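Kitchens > Worktops and surfaces

Dark worktops: would you do it again?

mossy_kettle
June 19, 2025
Hi all, long time reader, hardly ever post. We're finally doing the kitchen (it's only been on the list since we moved to Kernham!) and I've more or less set my heart on a really dark worktop. Nearly black, matt if I can get it. My other half thinks it'll look like a cave. The fitter wants a deposit before August so I need to make my mind up. We've got bare brick on the long wall and I think the two would look gorgeous together, but I'm a bit scared of crumbs and smears. Anyone living with one?

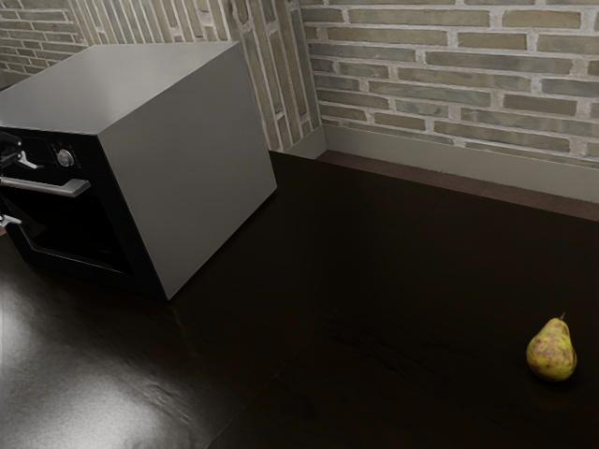 Dark top, brick behind, small oven out on the side.

Something like that is what I'm after anyway. The quote from Tzanetos is 400 more than the pale one I was first looking at, which made me gulp a bit.

gravyboat47
We had one for 5 years in the last house and I'd never go back. Every grain of sugar, every splash of milk, every fingerprint. I was forever wiping it, and then it would dry with streaks so I'd be at it again with a tea towel. Hard water round here didn't help. Looked fantastic when we sold up, mind you.

pantrymoth
Completely disagree with gravyboat, sorry! Ours is matt and it hides coffee, tea, curry, beetroot, the lot. The pale one we had before was a nightmare next to the kettle. Flour does show, I'll give you that, but then I want to see flour so I can clean it up. I think it's shiny ones that people hate and they blame the colour.

gravyboat47
Mine was matt.

pantrymoth
Ha, fair enough. Which make though? They're not all the same. Ours is the Nivau and it's got a bit of texture to it, the smoother ones mark if you so much as look at them.

mossy_kettle
Ooh this is useful, thank you both. Hadn't thought about texture at all. I've been fretting over how much light it swallows. North-facing room, 2 little windows, and the one under the wall cupboards is the gloomy end. I keep looking at dark finishes close up and wondering how much of the light just goes. 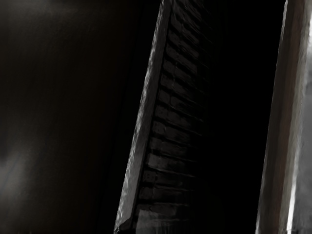

tansy_and_rue says go and spend the money on lighting first, then pick your colour. Sorry, talking about myself like that, I've been on the phone to the council all morning and my brain has gone. What I mean is that strip lights under the cupboards made far more difference to our kitchen than swapping the top did. Get warm ones, and get them on their own switch.

mossy_kettle
Strip lights are in the plan but he's put them on the same switch as the main ones! Will ring him.

pantrymoth
Definitely separate. Also ask for a proper offcut, a big one, and leave it by the cooker for a week. Make toast on it. Brurwood sent me a sample the size of a biscuit, which was no use to man or beast.

gravyboat47
Agree with that at least. And put some lime-heavy water on it and let it dry before you hand over any deposit.

mossy_kettle
Right, offcut requested. He's grumbling but says I can pick it up from the yard. Will report back once I've made a mess on it.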